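3.2 Collection of paper-handling demonstrations

Demonstrations were gathered by teleoperation at two sites, Ondell and Nilulside, with the same arm model and the same two-finger gripper. Each operator worked through a fixed list of 52 tasks, of which those involving loose sheets are treated in this section. Rigid-object tasks are covered in Section 3.1.

Sheets were chosen as a separate task family for two reasons. First, a sheet has no stable grasp point until part of it has been raised from what lies under it. Second, printed text offers many local features that repeat from one copy to the next, so that a policy trained on image features alone can confuse the top sheet with the one below. Our earlier set, Stotico, contained blank paper only and did not expose this second problem.

Every episode starts from a rest pose above the work surface. The operator brings the fingers down, separates one sheet, moves it to a target area and returns to rest. Episodes longer than 90 seconds were stopped and stored under a separate label. We kept failed attempts in the set, including missed grasps and cases where two sheets moved together, and marked the start and end of each attempt by hand. Retries inside one episode were annotated as separate attempts with a shared episode number.

The work surface was not standardized. Operators were told to change the cloth or covering, the order of the papers and the nearby objects after every 10 episodes, and to leave in place any items that did not block the arm. Lighting was not controlled. We did not ask for neat stacks, and overlap between sheets was left to the operator.

Observations consist of the wrist view, joint positions and gripper opening. The wrist view is used without cropping. At close range the sheet nearest the lens often falls outside the depth of field while the one beneath it stays readable (Figure 5). We did not filter such views out. In Fang, the annotation tool used for all labels, annotators marked the raised part of a sheet where they could find it and otherwise left the field empty. 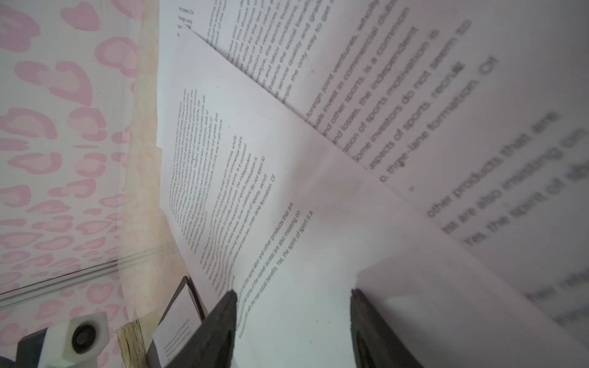 Why keep views in which the nearest page is out of focus?
The policy meets the same blur when it runs, and removing it from training would leave a gap at the point where the fingers close on the sheet.

Figure 5. Wrist view from a sheet-handling episode. The large page at right is blurred and has a lifted flap near the right finger; the printed sheet beneath it is in sharper focus.

Labels were checked by a second annotator. Where the two disagreed on the start of an attempt, the earlier mark was kept. Disagreement on the raised region was more common, mostly for sheets with shallow bends, and these entries were excluded from the auxiliary loss described in Section 4 but kept for action prediction. No episodes were dropped on the basis of label quality alone.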